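Retail Basics, Unit 4 handout: Facing, fronting and the canister problem

Hi all. These are my notes from the March session, typed up because half of you were still writing when I moved on. Bring them to the practical, and bring a pencil too, since we mark up the shelf plans by hand.

We've done boxes and we've done bags, so now it's tubes. Chip canisters, snack tins, anything round with a lid on it. I love them and they drive me nuts!

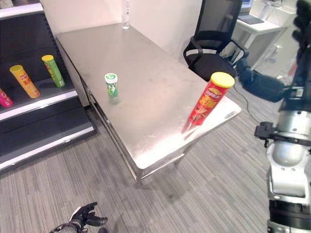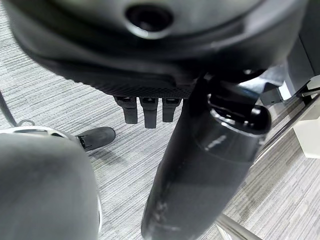 Dragica Kovačević wants it written down that she thinks facing is a waste of time on a snack shelf, because the first customer through the door undoes all of it, and at the Flutham store she used to straighten one shelf four times in a shift. Fair point, Dragica, and I'm writing it down. My answer is that you don't face a shelf so it stays perfect. You face it so that whoever walks up next can read what flavor they're getting without picking up three of them first.

So, how we do it.

Start with the tier, before you touch a single can. Take everything off and onto a table (any flat table is fine, steel is nice because crumbs wipe right off). Wipe the tier. Look at the lip at the front. If it's low, a round can lying on its side can roll over it, and this is why I keep nagging you to stand them up.

Lids next. Press each one all the way around with your thumb. A lid that's popped on one side makes the can look opened, and people will leave it behind. If the seal under it is broken, it goes in the damage bin and on the damage sheet. Please don't skip the sheet, I get emails.

Then turn the can. The big lettering faces the aisle, dead center. If the label is in a language you don't read, match it to the shelf plan by color and by the picture, and then check the barcode. Color alone will fool you. One brand's green is onion and another brand's green is seaweed, and I have personally mixed those up for an entire weekend.

Group by flavor, one flavor to a column, oldest date at the front. Tall cans and short cans don't share a column. Short ones go where a shorter customer can see them, so that's the middle tier or lower.

What about leaners? A can leaning on its neighbor usually means the row has a gap. Close the gap or add stock. If there's no stock, spread what you have across the front in a single line and leave the back empty. It looks fuller that way, trust me.

For the practical you'll have a shelf, a mixed crate and 16 minutes. Work in pairs. Theano Tzanetos and Stojan Nikolovski are first up, the rest of the list is on the door of room 2. I'll be marking lids, labels, dates and grouping, and I don't take points off for being slow as long as the front row is done.

Reading: the Dillmont booklet, the chapter on round packaging. Skip the part about wire dividers, we don't have any.

Radka, I still have your pencil case.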